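**Kapitel 4 – Der Arbeitsplatz: abdecken, aufstellen, abräumen**

Stand Februar, Korrektur noch offen. Seitenverweise bitte nachziehen.

*Vorher lesen: Kap. 2 (Glasgeräte), vor allem den Kasten zu den Graduierungen.*

Bevor irgendwas abgemessen wird: Tisch. Die meisten Protokolle, die wir am Lehrlabor Misdale zurückgeben müssen, scheitern nicht an der Rechnung. Sie scheitern an vertauschten Röhrchen, an einer Pipette, die quer über der Arbeitsfläche lag, an einem Fleck, von dem keiner mehr weiß, woher. Deshalb ein ganzes Kapitel übers Hinstellen. Klingt wenig. Ist es nicht.

## Was Sie nach diesem Kapitel können

- einen Holztisch so abdecken, dass man Tropfen sofort sieht
- Ständer und Röhrchen in einer festen Ordnung aufstellen
- den Platz in umgekehrter Reihenfolge wieder räumen

## 4.1 Die Unterlage

Ein großer Bogen weißes Papier, matt, nicht zu dünn. Kein Zeitungspapier, kein kariertes. Auf Weiß sieht man jede Farbe, auch schwache Gelbtöne, die auf Holz einfach verschwinden. Der Bogen darf Falten haben, leichte jedenfalls. Scharfe Knicke ausstreichen, sonst kippeln kleine Gefäße.

Hinten einen Streifen Tisch frei lassen. Dorthin kommt alles, was trocken bleiben soll: Stift, Etiketten, Protokollheft. Papier nicht über die vordere Kante hängen lassen, man bleibt mit dem Kittel dran hängen und zieht den ganzen Aufbau mit.

Wer am Rand mit Bleistift notiert, was wo steht, spart sich spätter das Raten. Bogen nach jedem Versuch wechseln, auch wenn er sauber aussieht.

## 4.2 Der Ständer

Holzständer sind alt und halten ewig. Flecken und Kratzer im Holz: egal. Risse an den Bohrungen: nicht egal, aussortieren. Linkshänder stellen ihn nach rechts, Rechtshänder nach links, die Schreibhand bleibt frei.

Röhrchen immer durch die obere Bohrung und bis unten durchschieben. Erst dann loslassen.

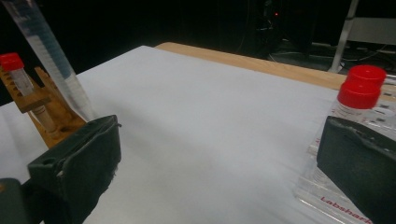
Deckel bleiben drauf, bis das Röhrchen dran ist. Schraubkappen nur handfest, nicht anknallen. Farbige Kappen sind praktisch, ersetzen aber keine Beschriftung, denn Kappen werden vertauscht, Etiketten auf dem Glas oder Kunststoff eher nicht. Also: Nummer aufs Röhrchen, nie nur auf die Kappe.

Messpipetten gehören senkrecht oder schräg in einen Halter, Spitze frei. Nie flach aufs Papier, da rollen sie. Die Skala zeigt zur Person, die abliest.

## 4.3 Abräumen

Rückwärts. Pipette, Röhrchen, Ständer, zuletzt das Papier, von den Rändern zur Mitte gefaltet. Danach den Tisch wischen, auch den hinteren Streifen, der wird gern vergesen.

> **Merkkasten:** Papier – Ständer – Röhrchen – Pipette. Beim Abräumen umgekehrt.

Übungen zu diesem Abschnitt ab S. 54, das Muster für den Platzplan auf S. 105.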